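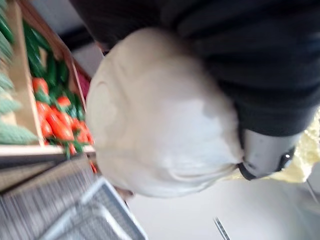
Nakley Market Table, long version

A produce table for people who want a greengrocer's without the bother of greens. Light wood finish, black metal edging, and a top divided into open compartments so the cucumbers and the carrots can keep a civil distance. The cabinet front is wooden, with rows of angled black slots that do nothing for the vegetables but a good deal for the table.

Item code: 3872
Price: £387, table only
Delivery: 15 working days, kerbside. The kerb is where our carrier's enthusiasm ends, so have a friend ready.

What goes in it

We sell the table empty or with the Pudeo artificial vegetable set. The set runs to napa cabbage, spring onions, cucumbers, bitter melons, carrots, tomatoes and long green beans. The beans tangle. They arrive tangled, you will untangle them, and by teatime they will be tangled again. Shakuntala Chaudhary in our showroom has given up and calls it a natural look.

Put the cabbages at the front. They are the best thing in the set, with ruffled yellow leaf tips, and they hide a half-filled compartment very well.
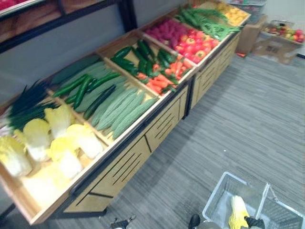 Can I put real vegetables in it?
Real ones are fine for a day's trading if you line the compartments first. The finish will put up with a damp cloth but it won't forgive a forgotten tomato.

Looking after it

Dust the slots with a dry paintbrush. A vacuum cleaner nozzle will do the job faster and scratch the wood while it's at it. The vegetables can be washed in lukewarm water with a drop of washing-up liquid. Keep them out of the dishwasher. A customer tried it with the radishes and sent us a very sad letter.

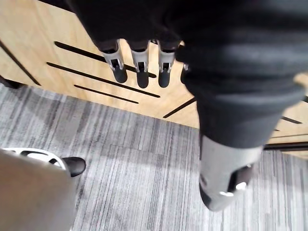
Goes well with

Abbasi shopping basket, light grey plastic, with small slots in the walls. It takes a napa cabbage comfortably, and you can see what's in it from the side, handy when playing shop with anyone inclined to smuggle.

Prullura cloth bag, off-white. Soft, roomy and creased from the moment it leaves the packet. Iron it if you must.

We'd start with one basket and one bag, then see how busy your shop gets. 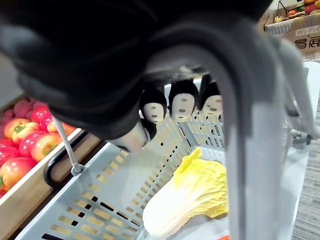
Extra baskets can be added to an order until it leaves us, at no further delivery charge. After that they travel separately and you pay for the privilege. Returns are accepted within 7 days, table unassembled please, with all the screws. Write to Banafsheh Mirzaei at the orders desk and put the item code in the subject line.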